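4.2 What the open day did and did not show

The second site was a furnished apartment in Terkbridge, where Vikden held an open day one Tuesday in May. Visitors were admitted in groups of 10 and moved through the kitchen, the bedroom and the bathroom in that order. We attended the first and last tours and took notes on both. The invitation promised "a home robot doing home work," and we treat that phrase as a claim to be checked.

Our main difficulty was the choice of room. A bathroom is a fair test of reach, with fixtures on several sides and little floor to spare, and Vikden deserves credit for using one. But the visitors were never told which tasks had been rehearsed there, or how often. Uriel Huerta, who led both tours, gave a success rate of 86 percent over 3,000 trials. When we asked what counted as a success, he said that a trial was scored by the operator on duty. We were not shown the scoring sheet, and our later request for it went unanswered.

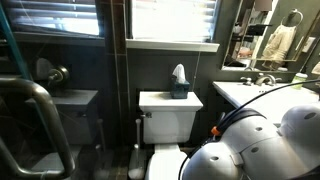
A rate of this kind says little without the conditions behind it. If every trial began from the same base position, with the same items in the same places, then the figure measures repetition. Huerta confirmed that the base was parked by hand before each group came in. He did not regard this as help from a person. We do, and in Figure 3 we have scored it that way, as we did for the Brirnau demonstration.

Figure 3. Human involvement at each site, coded on the five-step scale in Munasinghe. Setup before visitors arrive is included.

There is also the matter of the audience. Five of the visitors we spoke to after the last tour believed the arm had found its own way into the bathroom – nothing in the guide's talk said so, but nothing corrected it either. The same visitors rated the system as "nearly ready" for use in their own homes. We do not think they were careless. They were given a short look at a prepared room and drew the conclusion that the order of the tour invited.

Vikden has since said that a longer session, with unprepared rooms, is planned. Until its terms are published, we leave the reported rate out of the comparison in Section 5.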